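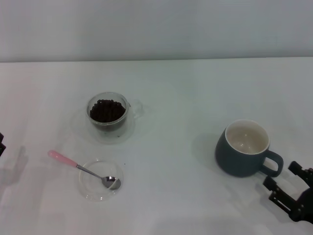

Xiuying Luo
Metrology technician, Sirkstead

Thread on kitchen scales and small loads. I get asked which one to buy more often than I get asked anything about my job. The short answer is that the number on the box is the wrong number to compare.

The number on the box is the display step. Engineers call it readability. A scale that shows tenths of a gram can still be off by several tenths. The display divides the signal finely. It says little about how good the signal is.

Three separate things get mixed up. Readability: the smallest step shown. Repeatability: how closely it agrees with itself when you put the same thing on again. Accuracy: how closely it agrees with a known mass. Recipes mostly need repeatability.

Test case is a coffee dose, 15 g of beans for 300 g of water. It's a good case because the two loads are far apart. An error of one gram is nothing on the water and a large fraction of the dose.

I ran 4 scales over a couple of evenings in June. Two were Skaltiers of different ages, one was a Tremgate, one was an old flat thing with no name left on it. Same counter, same check weights, fresh batteries in all of them.

Every one of them was fine at 300 g. If you only bake bread, you can stop reading.

At 15 g they separated. The Tremgate and the newer Skaltier came back to the same reading nearly every time. The older Skaltier wandered by a few tenths. The flat one has a step of 2 g, so it can't tell you much about a coffee dose whatever the load cell is doing.

Next item is auto-zero tracking, and it catches people who measure yeast or salt. Cheap load cells drift with temperature. To hide the drift, the firmware treats any very slow, very small change near zero as drift and cancels it.

So if you put an empty dish on, press tare, and sprinkle in salt a few grains at a time, the scale can cancel the salt. The display sits at zero while the pile grows. Then you add a pinch, it wakes up, and the reading is short by everything it absorbed.

The older Skaltier did this every time I tried. The Tremgate did it if I went slowly enough. The workaround is to stay away from zero. Put something heavier on the pan after taring, then add the salt and read the difference. Or add it all in one go.

Tare does not give you capacity back. A heavy mug uses up part of the range even though the display says zero. People find this out when the display shows an error halfway through a pour. 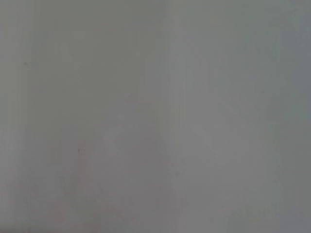
Brahim Hajji asks whether taring with a heavy cup also costs accuracy, separate from the capacity question. A little, on some scales. Errors from nonlinearity depend on where you are in the total range, and the cup moves you up it. With a light dish I could not measure the effect.

Creep. Leave a load on for several minutes and the reading climbs or sags slightly, then takes a while to return after you unload. It matters if you leave a brewer standing on the pan and expect the final figure to mean something. Read it when the pour ends.

Off-center loading. Move the same weight from the middle of the pan to each corner and note the readings. Single-cell scales should be trimmed for this at the factory. The flat one plainly was not. Put things in the middle.

Surface. A scale on a folded towel or a silicone mat with a curled edge is touching something it shouldn't. Hard and level. Keep it away from the stove and from any vent.

You can check yours without buying weights. Pick one object that won't gain or lose mass, a steel bolt or a coin in good condition, write down the reading, and keep it in the drawer with the scale. That gives you drift over time, and drift is what you care about.

If you do buy a weight, buy one near the load you actually use. Most calibration routines ask for one big weight and draw a line from zero through it. A good result at the top tells you less than you'd like about the bottom.

I kept the Tremgate. The older Skaltier has gone to the garage, where it weighs packages.

Comments

Hongjun Wan
The auto-zero part explains two batches of flat rolls. I was tapping yeast off a spoon very slowly so as not to overshoot.

Maritza Guzmán
Does battery level shift the reading, or does it just shut off when it gets low?

Xiuying Luo
Mostly it shuts off. The excitation voltage and the converter reference usually come from the same supply, so a sagging battery cancels out until the regulator gives up.

Weidong Hao
Would add humidity for anyone using a coin in a paper sleeve. Weigh it without the sleeve.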